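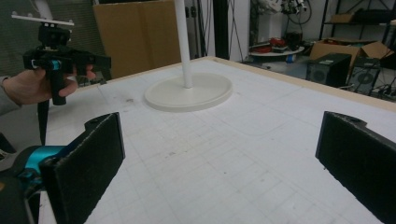
Brumville, January

Home | Notebook | Materials | Contact
Search this notebook Go
Print this page | E-mail this page

Glue trials, continued. Switched the hide glue over to the new batch from Tallex and mixed it 20 g to 42 g water, same as the last pot. Soaked overnight in the cold room. By morning the grains had swollen evenly and there was no dry layer at the bottom, so I skipped the second stir.

Spruce strips were planed and cut to 383 mm. Two had pitch pockets near one end and went in the offcut bin. The rest I sanded at 400 on the back face only, left the glue face straight off the plane. Yuk-lan Chiu thinks the sanded face would hold just as well and she may be right, but I want one variable at a time.

Heated the pot slowly. The old thermometer reads low compared with the Utivon one, so everything in the January pages before this entry should be taken as a bit warmer than written. I've put a pencil note next to each of those. Please don't erase them.

Clamped the first set at 9:40, second set after lunch. Squeeze-out on the first set was thin and ran a long way. Second set was stringy, and I think the pot had lost water by then. Added a splash and it came back, but I didn't weigh the splash. Should have.

One joint slid while I was tightening. Rubbed it back into line and marked it S on the end grain. Leave it out of the averages.

Tseng asked whether we are still doing the fish glue comparison. Yes, after these are broken. The bottle is on the second shelf behind the shellac. It smells fine.

To do:
- weigh the pot before and after each session
- new brush, the current one sheds
- ask Tallex for the gram strength on this batch, the label only gives the grade
- break the first set once they've had three full days

Print | E-mail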